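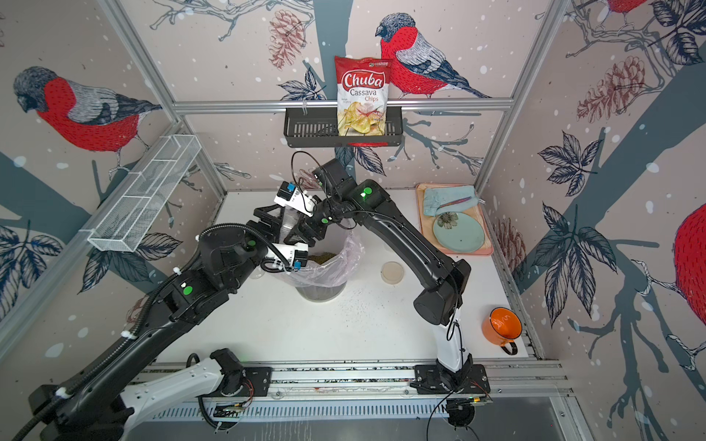

*Two robot arms over a small bin on a white tabletop.*

## Trimming goat hooves

Trim every 8 weeks, or sooner on soft ground. The Saltgate does are on clay and grow heel quickly.

1. Secure the doe in the stand and halter her short. Feed 220 g of grain.
2. Lift the foot by the pastern - not the toe - and fold it back.
3. Scrape out packed dirt with the tip of the closed shears.
4. Cut the overgrown wall level with the sole, heel to toe.
5. Pare the sole in thin slices. Stop when the colour turns pink.
6. Check that the sole runs parallel to the coronary band.

If a cut bleeds, apply styptic powder and hold for 10 minutes. Grey, foul-smelling tissue between the claws should be treated as foot rot - isolate the animal and call the vet.

Disinfect the shears between animals. Record the ear tag number and date.

Marloes Van Wijk, 4/28/22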